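Pludby stems, release 5
Data card and notes for whoever downloads this

What you get: 602 demonstrations of a parallel gripper handling dried and artificial flowers on a tabletop. Each one has wrist video, joint positions, gripper opening and a short text label. Recorded in July by Leonilde Azevedo and Cayetano Bermúdez. Card written by Patricio Cuesta, who did not want to call this a benchmark and still doesn't.

Read the label column with care. "Success" means the operator pressed the success key. I watched 208 of the demonstrations again with the labels hidden and disagreed with 30 of them. Most of the trouble is with thin stems, where the fingers can close on a few and leave the rest behind. Is that a grasp? Leonilde says yes, I say it depends what you were asked to pick up. 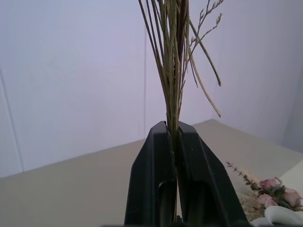 Gripper opening is not a good stand-in for grasp quality either. A bundle squeezes down to very little, and the logged value can sit close to the one for fully shut. We had a filter that threw out "empty" grasps by that number. It threw out good ones too, so I removed it in this release. If you have an old copy, check before you compare results.

Known problems
- Two operators, both right-handed. Expect their habits in the data.
- No force sensing. Broken stems are marked only if the operator noticed.
- Text labels say "grass" and "stems" for the same things. Fereshteh Sadeghi started a cleanup and got through the first folder.
- The train and test splits share flowers. A high test score tells you very little about new ones.

Rasha Nassar trained a small policy on release 4 and it looked great on our own table. I would like to see it on someone else's — so far I haven't.

Please don't cite this set as proof of gentle handling. We never measured damage. Bug reports go in the Pludby tracker, with the demonstration number in the title.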